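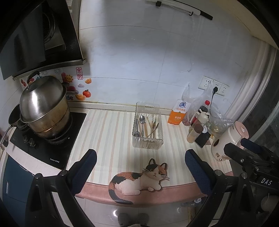 August, late, second pot of tea

Ran the new twelve minutes at the Kestis open spot last night. Writing it up before I start remembering it as better than it was.

Order as performed: bus replacement, my dad and the printer, the wedding buffet, Ilau. Came in at twelve on the phone recording, though that includes me adjusting the mic stand, which got the first laugh. Not written material. Can't be relied on.

Bus replacement: fine. The line about the driver asking us for directions still works if I leave it alone afterwards. Last night I explained it. Don't.

Printer bit: two laughs where there used to be one. I moved the word "cartridge" to the end of the sentence and it woke up. Phong Dương has been telling me to do this for months and will be unbearable, so I'm noting it here where he'll read it. Yes, Phong. Well done.

Buffet: too long. Listened back and there's a stretch in the middle where you can hear the fridge behind the bar. I say "anyway" four times. The prawn ending is good but I get there like a man reversing a caravan. Try going straight from the seating plan to the prawns and lose the uncle completely. I like the uncle. The uncle has never had a laugh in his life.

Ilau: opened big, then drifted. The bit needs people to believe I'd join a gym with a name I can't pronounce, and they believed it straight away, which hurt a little. Problem is the second half, where I do the induction as two voices. From the back, according to Phong, it sounded like one man losing an argument. Might be funnier. Try it on purpose.

Room: about 109 in, low ceiling, good for sound. Table at the front left talked through the first act and then went quiet for me, and I've chosen to take that as a compliment.

To do before Lã:
Cut buffet to three minutes
Write a real opener (no mic stand)
Ilau with one voice
Stop touching my ear, audible on the recording somehow

Phong wants the recordings in the shared folder under "Fleleo", the name he's given the hour we haven't got. I've put last night's in. Skip to the printer if you're short of time.

Later: tried the one-voice Ilau out loud in the hall. Next door's dog joined in at the towel line. Keeping the pause there.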